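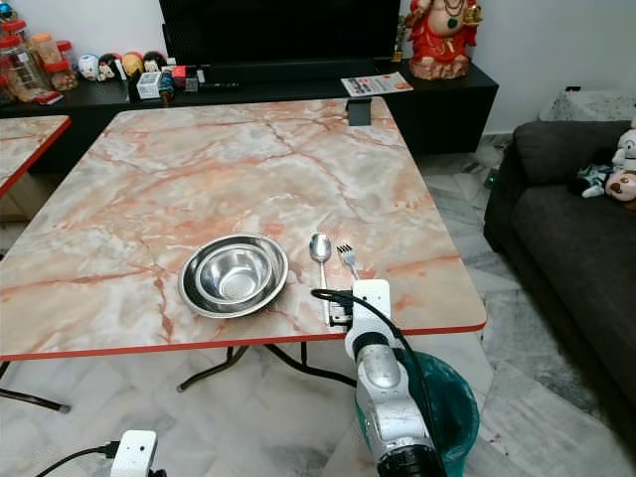 Nested steel bowls, spoon, fork. Marble-pattern folding table.

1/ Thread on stainless steel tableware: grades, finish, rust spots and how to care for it. I ran the wash-up section of a canteen in Brundmont for 13 years and most of the complaints I handled came down to the same few causes.

2/ "Stainless" means the steel has enough chromium to form a thin oxide layer at the surface. The layer repairs itself in air. Scratch it and it comes back, provided the surface is clean and oxygen can reach it.

3/ The numbers stamped on cutlery (18/10, 18/8, 18/0) are nominal chromium and nickel percentages. 18/0 has essentially no nickel. It takes a magnet, costs less, and spots sooner in salty water. It's fine for daily use if you dry it.

4/ The magnet test is less useful than people think. Cold forming can make a nickel grade slightly magnetic, especially at a tight bend. A weak pull near a rolled rim doesn't prove the seller lied about the grade.

5/ Table knives are often a different steel from the forks and spoons in the same set. The blade has to harden, so it carries more carbon and gives up some corrosion resistance. Knives spot first. Take them out of the machine first.
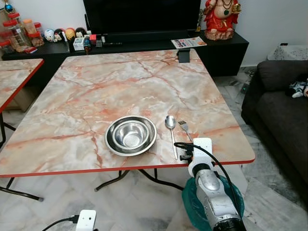 6/ Chloride is the main enemy. Table salt, bleach, some descalers. Salt dropped into cold water sits on the bottom of a pan and pits it. Add salt after the water boils and stir.

7/ Pits are permanent. You can polish around one, but the hole stays. Brown spots that wipe off with a mild abrasive are usually deposits from something else in the rack, often a cheap peeler or a worn basket with its coating gone.

8/ Rainbow tint is heat or minerals. The oxide layer thickens slightly and interferes with light. White vinegar, one minute, rinse, dry. The steel underneath is sound.

9/ White film is scale. Same treatment. At Votby the supply was so hard that we descaled the machine every 7 days and still hand-dried the serving pieces.

10/ Never use carbon steel wool. Fragments lodge in the surface and rust there, and the bowl gets the blame. Nylon pad or stainless wool, worked along the grain if there is one.

11/ Ilham Filali asked about stacking. Dry first, then stack. Water held between two close-fitting bowls has little access to air and leaves a ring. For stuck bowls: cold water in the inner one, warm water around the outer one, twist gently.

12/ Doaa Ouali asked whether old pieces need replacing. Only for cracks, loose handles or deep pitting. We kept 200 soup spoons in service at Prelow and scrapped 19 in my last year, all bent at the neck.

13/ Next thread in February: dishwasher salt, and why it goes in its own compartment.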